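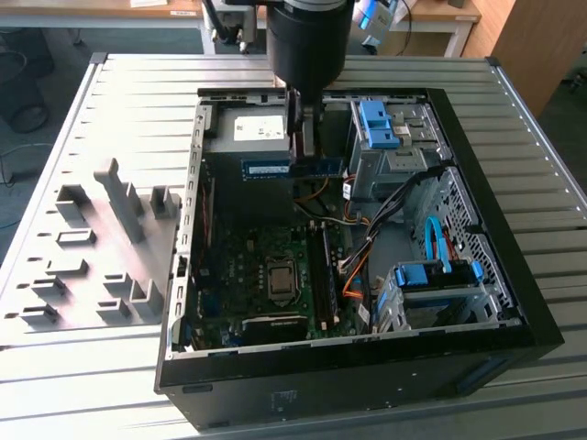
Desktop tower opened on its side, with the motherboard and drive bay cage in view.

About Trirar

Trirar makes carts, racks and storage for the people who clean and look after cars. Our customers are detail shops, hand washes, tunnel washes, dealership prep bays and a fair number of mobile detailers working out of a van. We build in Fledcombe and ship from the same building.

How we started

The company began as a welding and repair shop that did odd jobs for local businesses. One of them was a car wash on the Tapley road that kept breaking the legs off its vacuum hose stands. We built two replacements out of heavier tube, with a wider base and a bolt-on foot that could be changed without cutting anything. The wash ordered more for its second location, and other owners started asking where the stands came from. That hose stand is still in our catalog, and the foot still fits the older ones.

What we make

Our main line is the Masine series. It covers hose stands, polisher racks, bottle shelves, rolling stools and creeper hangers. The frames are welded steel with a powder-coated finish. Standard colors are black, gray and red. Other colors can be ordered but add to the lead time, and we do not take returns on them.

The wall-mounted parts all use one hole spacing, so a bottle shelf can come down and a polisher rack can go up in its place on the same anchors. Stands and stools use the same casters across the line. We sell casters, feet, hooks, caps and hardware separately, and we keep parts for discontinued models as long as we can get the material.

We also do custom work. Most of it is small changes to a standard product: a shorter stand for a low ceiling, a shelf with deeper pockets for gallon jugs, a rack that fits between two wheel wells. Send a sketch with measurements. It does not have to be neat.

Where we are

The shop and office are in Fledcombe, in 3722 square feet on one floor. Cutting, welding and assembly are done there. Powder coating goes out to a company in Tapley and comes back on our own truck.

Last year we shipped 1429 orders. The majority were single items going to small shops, and we have no minimum order. Dealers and distributors can ask the office for a price sheet.

Visiting and pickup

You can pick up an order at the Fledcombe building if you choose that option at checkout. Please wait for the email saying it is ready. Use the side door by the loading area and bring the order number. There is a small display of Masine products inside, and you are welcome to roll things around and try them.

Warranty

Frames are covered against weld failure for as long as the original buyer owns them. Casters, hooks and rubber parts wear out and are not covered. The full terms are on the warranty page, which was last updated 2 July 2018.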